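Hand-held grippers for the Brodincombe unit: how many and which
Started by Abbas Soltani, 2019-11-30

Abbas Soltani wrote:
We have 1860 pounds left for the arm project and it has to be spent by April. I want two pairs of hand-held grippers so two people can record at once. Grundine will do them on a 30 day lead time. Has anyone bought from them, and did you need much on top of the list price?

arnis wrote:
Bought one pair. The grippers were fine. Budget for pads and cables separately, they don't come in the box. I'd put 60 pounds aside for pads alone.

hashemi wrote:
I'd buy one pair and spend the rest on spares. Two pairs means two sets of everything to calibrate, and you'll be short of people before you're short of grippers.
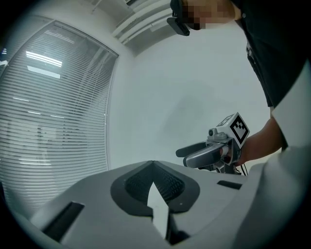 Esmaeil Shokri
Workshop lead, Brodincombe
Posts: 40

Don't agree with hashemi. If a gripper is down we lose the day, and a second pair covers that. What I'd look at before ordering is the pad. Ours has the diamond grip pattern and I would want the same on any new ones, or the recordings won't match. Also ask whether the tag cube on top is included in the price. I've seen it quoted both ways.

hashemi wrote:
A spare single gripper covers that as well, for half the money.

Esmaeil Shokri wrote:
Only if they sell singles. Last time I asked, they didn't.

arnis wrote:
They do now, but left and right are priced differently. Ring them, the website is out of date.

Abbas Soltani wrote:
Thanks. I'll ask for two quotes, one for two pairs and one for a pair plus a single, both with cubes and pads listed separately. Does anyone know if they charge for delivery?

arnis wrote:
They did for mine. Can't find the invoice.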